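Nurholm hand towels, after a whole summer of use 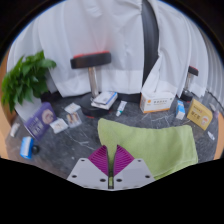 I went looking for new hand towels in February, when the old ones had gone so thin you could just about read the paper through them. My sister-in-law swears by Nurholm, so I ordered a set of 8 online and paid $32, which felt like a bargain until the postage went on top. The colour I picked was called Fern. On the website it looked like a proper dark green and I was a bit put out when I opened the parcel, but I've come right round to it. It's a soft light green, and folded up on the dark marbled top with the white curtain behind it and the pot plant off to the side, it looks terrific. Much better than the grey I nearly bought!

Now for the actual towelling. They're terry, a medium sort of weight, and they fold into a tidy rectangle without that puffed-up look you get from the really thick ones (I had a set from Clurngate years ago that wouldn't fit in any drawer I owned). First wash, they shed like a labrador. I cleaned the lint filter twice and was muttering about sending them back. Second wash was fine, and by the fourth they'd stopped altogether and were drinking up water the way they should.

They're not perfect. The hanging loop is tiny and it's sewn into a corner, so the towel droops sideways off the hook – drives me mad. One of mine has also pulled a thread along the hem, though I'll admit I put it through with a pair of jeans and the zip was open. And don't line dry them in full sun unless you like exfoliating. Ten minutes in the dryer afterwards brings them back.

My neighbour Hnat bought the bath size in the same colour and reckons it takes forever to dry in winter, so I'd stick with the hand towels if your laundry's as poky as his.

Four stars from me. I'd knock the price down a touch and fix that silly loop, but I've already ordered a second lot for the caravan.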